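Reviews > Research Tools > Simulation

Print this article
E-mail this article

June
By Mahnaz Pakzad

Review: Cernia, a simulator recipe for teaching robots about doors

I've been running Cernia on my own desktop for a few weeks now, and I keep finding excuses to go back to it. It comes from Shahla Farahani and Arash Babaei at Tetach, and it's two things in one download: a set of simulated home interiors, and a training method that learns door opening from the gripper's point of view.

The method is the part I was curious about. Most door policies I've tried aim for the knob and then follow a memorized arc. Cernia guesses where the hinge is, pulls a little, checks how the knob moved, and guesses again. The paper calls this "pull and revise." It sounds almost too simple, but the numbers are good. Trained on 2740 simulated openings and tested on 132 doors it had never met, the policy failed on 31. The version with the revising step switched off failed on far more, and I got the same ordering when I reran it – always a nice feeling!

What won me over is how awkward the test rooms are. You get doors standing close together at odd angles, with round knobs at different distances from the gripper, and a policy that just heads for the nearest white blob has a real chance of picking wrong. My favorite is the bathroom one, with the pedestal sink back behind the gap. 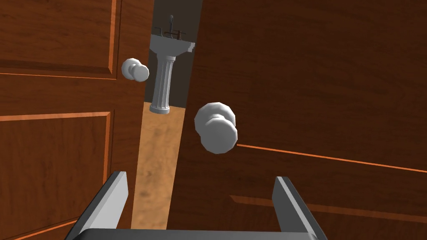

Setup and everyday use

Installing took me one evening, most of it spent on a graphics driver (my fault, I'd put off updating it). The config files are short and readable. You can swap the wood texture, the knob or the swing limit with a single line each, and I lost a happy afternoon to doing exactly that.

Training is slower than I'd like. The default run is 700 epochs, and the progress bar resets if you pause it. Rasha Rizk's patch fixes the bar but hasn't been merged yet.

The lighting is also very even, so I'd want some harsh shadows mixed in before trusting a policy on real hardware. Lever handles are missing too – round knobs only for now.

Still, if you work on manipulation at all, try it. I'm starting on the cabinet set next.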